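Robotics club sorts its letters before the big meet

I dropped in on the Dokis robotics club after school this week, meaning to stay for ten minutes, and walked out an hour and a half later with cold tea and a notebook full of scribbles.

The club has 16 students this year, up from a pretty quiet start in September, and they're getting ready for the Stostanex regional challenge. Their event is a sorting one. The judges call out a letter, and the robot arm has to find the right foam one on the table, pick it up and put it on a plate. Sounds like something my toddler could do (he'd eat it, but still). Teams get 4 minutes a round and nobody's allowed to touch the controls once the clock starts.

The foam letters are soft, so if the gripper squeezes too hard they fold up, and if it's too gentle they slide right out. Grade 11 student Brock Gill has been tinkering with the grip settings for weeks and has a favourite letter to complain about.

"The skinny ones are fine," he told me. "It's the curvy ones. You come in on a bad angle and it just rolls away on you."

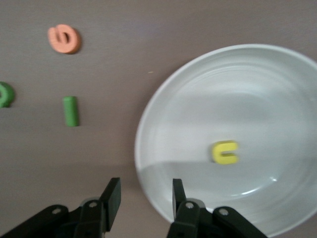 Volkan Sezer

The plate matters too, I learned. A letter only scores if it ends up inside the rim, so the kids have been practising with a big white one and a handful of colours — green, orange and yellow were all out when I visited. Their best practice round so far is 43 points, which Brock reckons would put them in the running for a medal. I have no idea how the points work, even after two explanations and a diagram on the whiteboard, but everybody else in the room seemed happy with that number.

What I liked most was the arguing. Two of the younger students wanted to slow the arm down for the last bit of each pickup, the older ones wanted to save the seconds, and they went at it very politely until somebody suggested testing it both ways.

The club meets in the Jallinero building and new members can still join until the end of term. Bring a laptop if you've got one.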